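I had told Natanael Cordeiro we'd talk for half an hour. By the time I looked at the clock it had been two, my tea had gone cold and I had a page of notes about earring backs. I regret nothing!

Natanael repairs and sorts costume jewelry. That's the short version. The longer version is that he works the repair counter at Parwood, the little secondhand shop I've dragged you all to in previous posts, and twice a month he does what he calls "box visits," where he comes to your house and helps you go through the jewelry box you haven't properly looked into for years. We did this one over the phone, which suited him fine. He talks with his hands full, and I could hear pliers going the whole time.

I started by asking what people get wrong. He laughed (he has a big laugh) and said, "They start with the good stuff. They pull out grandma's ring and then everybody cries and the afternoon's gone. Start with the earrings. Earrings are the boring part and they're where all the trouble is."

What trouble? "Singles," he said. "Last November I did a box in Ralia, a lady with 157 pairs of earrings, she had them written down in a notebook. We found 21 singles. She had been keeping them in with the pairs, so every morning she'd pick up one and go digging for its friend, and the friend was gone. Years of this!"

I went quiet at that point, because I have a sock drawer that works exactly the same way.

His method is very simple and I've already tried it on my own mess. You take everything out. You don't clean anything yet and you don't decide anything yet. You put each kind of thing with its own kind, and you do it on a bed.

"Always the bed," he said. "People want to use the kitchen table, because it looks professional. A table is hard and it has an edge. A stud bounces off a table and goes under the fridge and you will meet it again when you move out. On a bed it stays where it fell."

I asked whether the bed had to be cleared first, pillows off and so on. He said he used to be strict about it and gave up. Families live on their beds, there are kids' blankets and cushions and somebody's sweater, and if you make people tidy the room before they're allowed to tidy the box, they never get to the box. 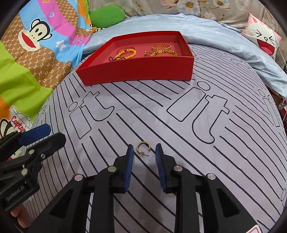 Hoops are the earring Natanael gets asked about the most, and he has opinions. He likes the open kind, the ones shaped like a C with a straight post, because the post and the backing do all the work and there's no little hinge to wear out. A small gold one with a dark studded band on the inside of the curve, like the one lying on the pinstriped sheet, is the sort he'd check for two things: does the post still run straight, and has it got its backing. Clear backings are his great enemy. "They're tiny and they're see-through," he said. "Who designed this? You put it down and it has left the country." He puts the backing on the post the second the earring comes off the ear and he wants everyone else to do it too.

Bracelets he treats completely differently. He doesn't mind them all in one open box together as long as the earrings are somewhere else, and he's relaxed about bangles in particular. "A bangle can look after itself. It's a circle of metal, what's going to happen to it?" Beads get more of his attention. He runs every beaded bracelet slowly through his fingers, looking for the spot where the thread has started to show, and if he finds it he cuts the thing apart on purpose and restrings it that same day. I said that sounded drastic. "You want it to break in my dish or you want it to break on the bus?"

Fair enough.

Anything with beads and a chain on the same piece goes in its own little bag, by the way. I asked why and got a ten-minute story about a knot.

He learned all this from a man called Châu, who had a stall at the Jitungate market and paid him, for the first year, mostly in soup. Châu kept 630 loose beads in one jar and made him sort them by hole size, by hand, with a needle. "I thought he was punishing me. Maybe he was! But I can tell you the hole on a bead now from looking at it."

Before we hung up I made him promise me a list for you, and he gave me one, sort of. He wants you to own 6 small bags and one shallow box with a light lining, pink or cream or whatever you've got, so a thin ring doesn't disappear into the corner. He wants you to put the singles in a bag of their own and stop looking at them. He does not want you to buy an organizer. He said this with real feeling and I quietly closed a tab on my laptop.

And the polishing cloth? "Last. Everybody wants to polish. First find out what you own."

He's doing box visits again through the summer, and Parwood keeps his sign-up sheet by the register. Bring him your singles if you have them. He's got a drawer of his own back there, and he did once match a lady's green drop earring to one that had been sitting in it since before he grew the beard.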